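Budgeting for a small arm for bench work, what am I forgetting?

Posted by Nyokabi Kimaro, November 28, 2022

Hi all! I finally got the OK to price out a small robot arm for our repair shop (just sorting and handing over hand tools to start with, screwdrivers mostly). The arm I like is the Celside and I've got a quote that fits. What I don't have is any feel for the extras. The seller's sheet lists a gripper, a spare set of fingers at $681, and a "setup package" that doesn't say what's in it.

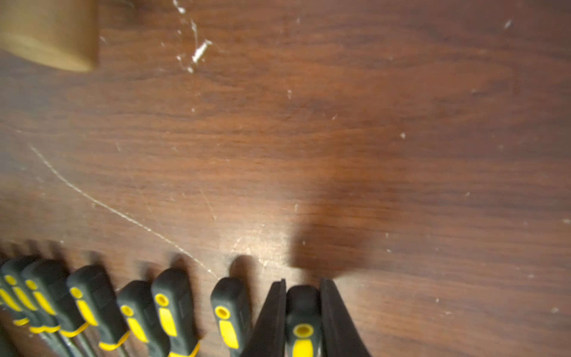
My other worry is the handles. We use the fat rubber grips, and they end up packed pretty close together, so I'm thinking narrow fingers matter more than a strong grip. Do I pay for the better fingers now or wait? I have $1000 left over after the arm and that's it until next September.

Krajewska
Get the fingers now. We waited and it was a pain, six weeks with the arm just sitting there. Tapered ones are nice for getting down between handles, but ask what the tips are made of and whether you can swap just the tips. Also make them spell out that setup package line by line before you sign anything. Ours was one phone call and a cable!! And keep $50 or so back for screws and rubber pads, you'll use it.

benchrat
just space your tools out more, free

Dranar
Seconding the spacing thing, even a cheap rack would help a lot. I'd also ask for a loaner gripper and try it with your own screwdrivers, on your own bench. Some sellers will do it if you ask nicely. Mine said no, then said yes a week later.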